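Looking after the shared tables this winter

The Tresham hall tables have had a busy year. Between the Saturday lunch, the sewing group, the seed swap and the children's art mornings, most of them are in use six days out of seven, and the tops are showing it. Vesna Babić has been going through them a few at a time in the evenings, and she asked for space in this issue to go over how they should be cleaned and what to do about marks.

The tables are solid wood with an oil finish. They were made by Radonjić, the joinery on the Motava road, and we bought 16 of them when the old folding ones were given away. An oil finish is easy to repair but it does not protect the wood the way varnish does. Spills need to come off within a few minutes. Coffee, red wine, beet juice and ink are the worst, and wet flowerpots are close behind.

For everyday cleaning, start dry. Brush the crumbs into the pan with the soft brush that hangs inside the kitchen door. If you go straight in with a wet cloth you drag the grit around and it scratches. After that, wipe with a cloth wrung out in warm water and one drop of dish soap, then wipe again with plain water, then dry with a towel. Please don't leave a table to air dry, and don't use the blue spray from the kitchen. It is for the steel counters and it strips the oil.

Dark marks are a different matter. Most of the gray and black patches people report come from damp getting under something and sitting there overnight. Metal makes it worse. A steel can or a cast iron pan left on damp wood can leave a nearly black ring by morning, and soap won't move it. Greasy marks are usually browner and have softer edges. If you aren't sure which kind you have, put a drop of clean water on it. On a grease mark the water tends to bead. On a damp mark it tends to soak in.

Grease can often be lifted with baking soda mixed to a paste, left on for an hour and brushed off. Do it twice before giving up. For damp stains, Vesna sands lightly with 200 grit paper, always along the grain, and then re-oils the whole top so it doesn't end up with a pale spot. Some of the deeper ones need oxalic acid, and she would like to do those herself with the windows open. Please don't try it at home on our tables or bring in your own bleach. 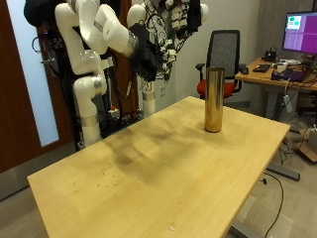 Re-oiling takes longer than people expect. The first coat goes on thin with a lint-free rag, sits for 20 minutes, and the extra is wiped away. The second coat goes on the next day. After that the table should be left alone for 4 days before anything hot or wet goes on it. Tables that are resting will have a strip of green tape across one corner. If you see green tape, please take a different table, even if the top feels dry to you.

Used oil rags must go in the lidded metal bin by the back door, with water in the bottom. They can heat up by themselves and catch fire if they are balled up in a trash bag. The bin was moved in August to make room for the coat racks and some people have been missing it — look to the left of the door as you go out.

Groups that do messy work should use the oilcloth covers. They are on the bottom shelf of the tall cupboard, rolled up with the pattern side in. Wipe them on both sides and let them dry before you roll them again. Two came back damp last month and have mildew on them now, so we are down to 6 good ones until the order from Gandano arrives.

If you find a mark, write it on the sheet inside the cupboard door with the table number, which is burned into the underside of the apron at one end. It helps to say what was spilled if you know. Nobody will be charged for it.

Vesna would be glad of a second pair of hands for the sanding. It is dusty work and you need to be able to lift one end of a table. She is usually at the hall from seven in the evening, and there are spare masks.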